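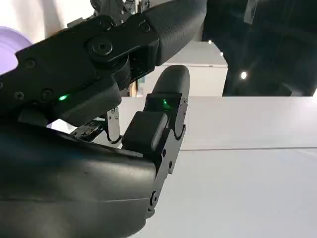 Photo 1 – Green LED lit, screws in black side plates

Yearly safety walk, Skistlow shared building, ground floor and stairs
Date: 25 Nov 2019
Inspected by: Noura Geagea
Present: Zakhar Sirko, for the tenants
Marks used: OK, FIX (must be repaired), WATCH (look again at next visit)

1. Exits and escape ways

1.1 Main door opens from inside without key – OK
1.2 Back door to the Erdale side opens from inside without key – FIX
The door opens, but it needs a strong push with the shoulder. The lower hinge has dropped and the door is rubbing on the threshold. An older person would have difficulty with it. Please do not only sand the door, the hinge must be lifted first.
1.3 Corridor free of stored things – FIX
Two bicycles and one rolled carpet behind the stairs. Mr. Sirko moved the carpet during my visit. The bicycles were locked to the pipe, so they stayed. Same remark as last year.
1.4 Exit signs lit – OK
1.5 Emergency lamps, test button pressed for each – WATCH
The lamp at the second landing comes on but becomes weak quickly. I suspect the battery. It is the same age as the others, therefore I would order for all the stairs at one time.

2. Fire equipment

2.1 Extinguishers in their place and visible – OK
The one by the kitchen is again on its hook. Thank you.
2.2 Pressure needle in green field – OK
2.3 Service label valid – FIX
The label on the extinguisher in the boiler room ends in January. Boiko was called already, according to the tenants, but I have not seen a written appointment. Send me the paper when you have it.
2.4 Fire blanket in kitchen – OK
2.5 Smoke detectors answer to test button – OK
The detector in the meeting room is slow. I had to hold the button longer than I expected, then it was loud enough.

3. Electricity

3.1 Distribution board closed and labeled – WATCH
Labels are written by hand and number 24 cannot be read any more. I could not learn what it feeds. The electrician should find out and write it new with a proper pen.
3.2 Residual current switch trips by test button – OK
3.3 No extension cord plugged in another extension cord – FIX
Found in the front office, under the desk near the window. The heater was at the end of this chain. I unplugged the heater and explained why. Heaters go directly in the wall outlet, with no exception for cold mornings.
3.4 Covers of outlets not broken – OK

4. Boiler room and water

4.1 Door closed and locked – OK
4.2 No paint, fuel or paper stored inside – OK
4.3 Hot water at the tank – OK
I read 59 degrees on the Cirell thermometer. Please keep it there and do not turn it down to save money.
4.4 Floor dry – WATCH
There is a brown ring under the expansion vessel. I felt it with my hand and it was dry, but the water came from somewhere. Put a sheet of cardboard there and look at it each week.

5. Stairs

5.1 Handrail firm – FIX
Loose at the top bracket, the plug is turning in the wall. A longer screw will not help, the hole must be filled and drilled again.
5.2 Anti-slip strips – WATCH
Worn on the first steps from the street.

Repairs for the items marked FIX should be done before my next visit in January. For 1.2 and 5.1 I ask that you do not wait so long.

The owner asked me if the money reserve of 1,000 is enough. For the hinge, the handrail and the batteries I think yes. The electrician I cannot estimate – ask for his price before he starts.

Signed: N. Geagea
Copy to: Z. Sirko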